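Sturnby Household Methods – Call for Participants
Home laundry folding sessions, November intake

Sturnby is looking for adults to take part in a series of paid folding sessions. The work concerns how ordinary clothes are folded, stacked and put away on the surfaces people use at home, chiefly the bed. Results go into the second edition of the Andimora folding guide, which is used by linen services and home care agencies to train new staff.

Coordinator: Conceição Seixas
Session lead: Hélder Leitão
Location: Vilela house, upstairs bedroom
Places open: 11

What the sessions cover

Each session lasts 60 minutes and deals with one group of garments. The current intake is for knit pants. Knits are harder to fold to a fixed size than woven cotton. The fabric stretches along the leg, the waistband gathers, and the lower layer tends to slide out from under the upper one when the piece is turned. A fold is judged on its outside edges, on whether any under layer shows past the top layer, and on how much wrinkling remains in the part that was folded last.

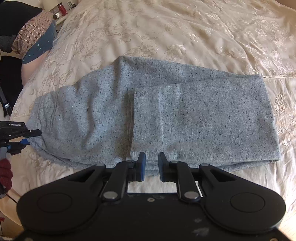 Tasks in each session

1. Take the garment from a bunched state and lay it out on the bedspread. Shaking it out is allowed. Ironing is not.

2. Find the waistband and both leg ends before making the first fold. Lay one leg over the other and match the seams as closely as the fabric permits.

3. Fold to the size on the card. There are 4 cards, and the order is set by the session lead. Participants do not choose.

4. Square the edges by hand. If a strip of the under layer still shows, state this aloud and decide whether to leave it or refold. Both choices are recorded.

5. Undo the fold, bunch the garment again and repeat with the next card.

Participants work standing at the side of the bed. The mattress is soft, and some people find that pressing down on a fold shifts the layers underneath. This is part of what is being studied, so no board or tray is placed under the clothes.
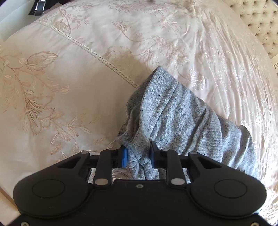

A garment that has been picked up in the middle and set down again counts as bunched for the purposes of task 1. It does not need to be rolled or knotted first. The time for each fold runs from the first touch to the moment the participant says "done." There is no target time, and a slow fold is scored the same way as a fast one. Participants who lose track of which end is the waistband should say so and keep going. The clock is not stopped.

Who can apply

– Adults who fold their own laundry at least once a week.
– Able to stand and bend lightly for the full session, with short breaks between cards.
– No present hand, wrist or shoulder injury.
– Comfortable following spoken instructions in English.

Shop or hotel experience is accepted but gives no advantage. Applicants with such experience are placed in a separate group, and that group is nearly full. Left-handed applicants are especially welcome, as the first intake had very few.

Applicants who took part in the towel and sheet sessions may apply again. Those who took part in the pilot for knit pants may not.

Time and payment

Each participant attends four sessions, with at least one full day between them. Morning start times are 9:30 and 11:00. Afternoon start times are 2:00 and 3:30. Payment is a flat fee per session, made by bank transfer after the last one. A participant who withdraws early is paid for the sessions attended. Travel by bus or train is refunded against receipts – parking is not.

Clothing and preparation

Wear a top with sleeves that can be pushed above the wrist. Rings with raised stones must be taken off, as they catch on the knit. Hand cream should not be used on the day of a session. All garments are supplied and washed in Flanen unscented detergent. Please tell us in advance of any skin reaction to laundry products.

How to apply

Write to Graça Pinheiro at the Sturnby office with your name, your preferred start time, which hand you write with, and a short note on how you fold pants at home. Two or three sentences are enough. Questions about access to the upstairs room should go to Yến Trịnh, who can also arrange a visit before the first session. Applications are read in the order received, and a waiting list will be kept once all places are filled.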